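Home News Trees and Hedging Growers Events Contact

Search this site Enter keywords Go

Boltville nursery adds advanced hedging range

July 28, 2018
By the Prumow newsroom

Economou Nurseries will start selling semi-mature hedging from its Boltville yard next month, after taking over a neighbouring paddock that had been leased for grazing.

The wholesaler has until now dealt mainly in tubestock and small pots for landscapers. The new range covers lilly pilly, viburnum and Portuguese laurel grown in troughs, with plants ready to go in at screening height. The first batch is 1,000 troughs. A further 2,000 are being grown on at the company's Urutel site and will be moved across as space allows.

Trade customers will need to order at least 30 plants. Home gardeners can buy smaller numbers from the yard but will have to arrange their own transport -- the delivery truck is reserved for trade jobs within 50 kilometres of Boltville.

The paddock was fenced and levelled in May. Drip lines have been laid along the rows and a gravel turning area put in beside the main gate. Shade cloth is still to go up over the eastern end, where the laurels will be kept through summer.

Boltville has had no supplier of advanced hedging since the old yard on the Urutel road closed. Landscapers working on the new housing blocks north of town have been bringing stock in from the coast, and several have complained about freight costs and plants arriving with damaged root balls. 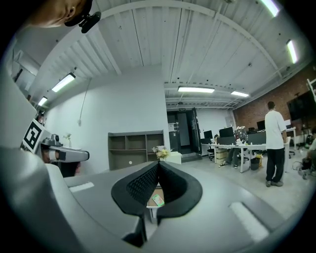

Prices will be posted at the yard office before sales open. The company says it will hold them until the end of the year for orders paid in full. Planting is not included, although the office keeps a list of local contractors who will take on hedge work.

The existing tubestock lines will stay where they are, and opening hours at the yard do not change. Customers collecting troughs should use the main gate and bring a trailer with sides -- the yard will not load onto flat trays.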